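Seminholm Game Library: Questions About Borrowing Tile Sets

How long can I keep a set?
Four weeks from the day you pick it up. You can renew once by phone or at the desk, as long as the set isn't on hold for another member.

What does it cost?
Borrowing is free with a Seminholm membership. Visitors can take a set for a weekend with a deposit, which we return when the set comes back complete.

What is in a domino or number tile set?
It depends on the set. The number of pieces is written on the card that goes out with it, and the largest one we own, the Trevaskis, has 98 tiles. Please check the pieces against the card before you leave the desk. If the number is off, tell us then and we will fix the card.

Are the tiles wood or plastic?
We have both. The wooden ones are quieter on a table and easier for small hands to stand on edge. The plastic ones handle spills better. If you plan to play outdoors or with food around, ask for plastic.

How do I clean wooden tiles?
Wipe them with a cloth that is barely damp and let them dry flat, printed side up. Don't soak them, and don't put them on a heater to dry. Skip spray cleaners with bleach — they fade the print. Plirnov wood soap is fine if you dilute it well.

Do I have to clean a set before I bring it back?
No. Just shake out the crumbs. Līga Strazds goes through every returned set before it goes back on the shelf.

How should the tiles be packed?
Lay them flat in the case in layers, all facing the same way. If the lid won't close without pushing, take out the top layer and start it again. Please don't use rubber bands. They leave marks on the edges.

I lost a tile. What now?
Call the desk at extension 2205. We keep some 700 spare pieces from retired sets and can often match one. If we can't, we may ask you to pay for a blank tile. Jomness blanks fit most of our older sets.

Can I donate a set?
Yes, including incomplete ones. We don't need the original box. Donations that came in during April are now sorted and on the shelf.

Can I reserve a set for a party or class?
Yes, up to two sets at a time. Write to Nkechi Shehu at the front desk with the date and the ages of the players — a week ahead is usually enough.

Page last updated Jun 13, 2023

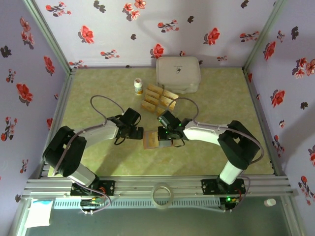

Small wooden pieces laid out in front of a white plastic case.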